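Chapter 7
Buying the Hand Before the Robot

In this chapter
What a hand-held gripper kit is for
Reading a product page without getting carried away
The Stasaren kit, as sold by Bundgaard
Small jobs that make good tests
Review questions to ask a seller

I bought my first robot gripper before I had a robot to put it on, and my colleagues had a good laugh over that. I'd do it again! A robot arm costs a lot and takes up half a bench, and then it sits there until you can tell it what to do. A gripper you hold in your own fist costs a fraction of that, and you can start learning from it the afternoon the box arrives.

So far in this book we've talked about joints, motors and motion, all the big stuff. Now we get down to the last few inches, where the machine touches the world. And because most of you will one day be asked to pick equipment for somebody else's budget (a school lab, a repair shop, a small packing line), I want to do it as a shopping trip. We'll take one kit and look at it the way a buyer should.

7.1 What's in the box

The kit is called Stasaren, and it's sold by a company called Bundgaard. You hold it, you squeeze, two jaws close. A camera rides along with the jaws and records what they're up to, and the software that comes with it turns your recordings into practice material for an arm you may or may not own yet. People in the trade call this learning from demonstration (the bold term for this chapter, so write it down). You show the job, many times over, and the machine gets its lessons from your hand.

There are 2 versions on offer. The basic one comes with the gripper, the pads, a charger and a license for the software. The bigger one adds a second gripper for jobs that need both hands, plus a case with foam cutouts, which I wanted badly and did not get. Both licenses cover 1,000 recordings, after which you either pay again or start deleting, and I'll come back to that because it annoyed me.

You may also run into the Broltness kit, a competitor with softer pads and a lighter handle. I borrowed one for the comparison table at the end of the chapter. It's pleasant to hold, a bit like a hair clipper, but the manual is thin and I had to guess at half the settings.

7.2 How to read a product page

Product pages love a mug. Everybody shows the gripper lifting a mug! Mugs are kind to grippers: they're sturdy, they stand up by themselves and they have a handle sticking out like an invitation. If you're buying for real work, ask what happens with thin things, flat things, things tied to other things.

Then look at the parts that wear. Can you swap the finger pads on your own, and does the seller stock them? Are there threaded metal inserts where the screws go, or do the screws bite straight into plastic? I've stripped enough plastic holes in my life to care about this one a great deal. Ask for the price of a spare pad before you ask for the price of the kit. Bundgaard answered me in a day, Broltness took longer and sent me a brochure.

And please read the license. A limit of 1,000 recordings sounds huge when you're sitting at your desk with a coffee. My first real project ate 111 of them in one session, and plenty of those were duds where I'd bumped the table or forgotten which job I was doing. Nothing on the Stasaren page says that duds count toward the limit. They do.

7.3 Choosing a test job

I run the same tests on every gripper that comes my way, and my favorite is the power strip. It's cheap, everyone has one, and it's full of little problems. You can grab the bar, press a switch, push a plug home or pull it out, and the cable has opinions about all of it. A cable drags and twists, and when you move one end the rest follows a moment later, which is terrific practice for anyone (or anything) used to mugs.

My students at the Stostness evening course start with the easiest version. Open the jaws wide, come in slowly, stop short, and look at where your fingers are before you squeeze.

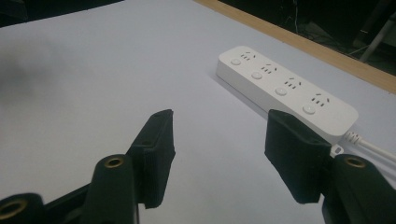 FIELD NOTES: COMING IN FOR A GRIP

With the jaws open like this, the strip is just past the gap and a little to the right of it, and the right pad already covers part of the end where the cable comes out. That's a very common way to arrive, and I do it myself all the time. If your target is the bar, back off a touch, shift right, and turn your wrist until the pads line up with the long sides. If your target is one of the four round buttons, keep in mind that a flat pad is a clumsy thing to press with, so try it with the jaws closed and lead with the tip.

Notice the brass inserts too, those gold rings in the black plastic. They're what I was going on about in 7.2, and they're the kind of detail I zoom in on whenever a seller puts up a close photo.

White on pale is a fair test as well. A white strip on a nearly white tabletop gives the software less contrast to work with, so I like to do one batch that way and another on a dark cloth, then compare.

7.4 Before you go on

Write down one job from your own home or workplace that involves a cable. List every moment when the fingers would have to open, close or turn. Then write 2 questions you'd send to Bundgaard before ordering, and leave out the price. Keep the sheet handy, as we'll use it again in section 7.5 when we set up the software.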